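Collecting demonstrations by hand: an interview on the Grindum gripper

15 Aug 2018
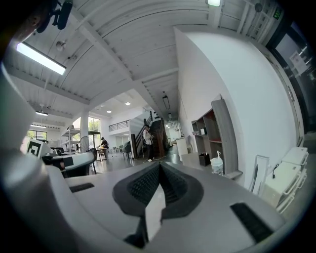
Katsuhiko Ishida would prefer that fewer people asked him how the learning algorithm works. The algorithm, in his view, is the part of the project that changes least from one month to the next, and most of the effort at Trodau goes into the examples it is given.

Those examples are recorded with the Grindum, a hand-held gripper carrying its own camera. An operator picks it up, carries out a task and puts it down again. The recording is later converted into a path that an arm can follow.

"We used to guide the arm itself through the motion," Ishida says. "The data was clean, but every example came from the same bench. With the hand-held tool we can go to wherever the objects are."

The present set contains 787 accepted demonstrations. The target for each task is 100, and a task is not passed to training until that figure has been reached. Sinéad Cullinane, who reviews the recordings, rejects an example if the gripper moves faster than the arm could, or if the fingers leave the camera's view during the grasp.

"Speed is the usual fault," she says. "People are quicker than the arm, and they get quicker as the session goes on. By the end of an hour I am rejecting things that would have been fine at the start."

Position is recovered from the camera image together with motion readings from the handle. Square printed markers give the software a fixed point to work from. Cullinane says that plain walls cause more trouble than clutter, as the tracking needs corners and edges to hold on to. Long reflections on a polished floor are also a problem, and the filter for them was rewritten in December.

The finger pads have been through 2 designs. The first was smooth and let small boxes turn in the grip. The second is textured rubber with a notch in it. Ishida notes that the same pads must be fitted to the arm – otherwise the policy learns a grip that the arm does not have.

Asked whether failed attempts are kept, he says that they are, in a separate store called Rallell. "If the operator drops the object and picks it up again, that is a useful recording. It shows a recovery. We label it and leave it out of the first training run."

Labelling is still done by hand. A tool named Mirzaei proposes the start and end of each grasp, and Cullinane corrects it where needed. She would like it to deal with two-handed tasks, which at present have to be marked up separately and then aligned.

The next tasks on the list are opening drawers and stacking cups.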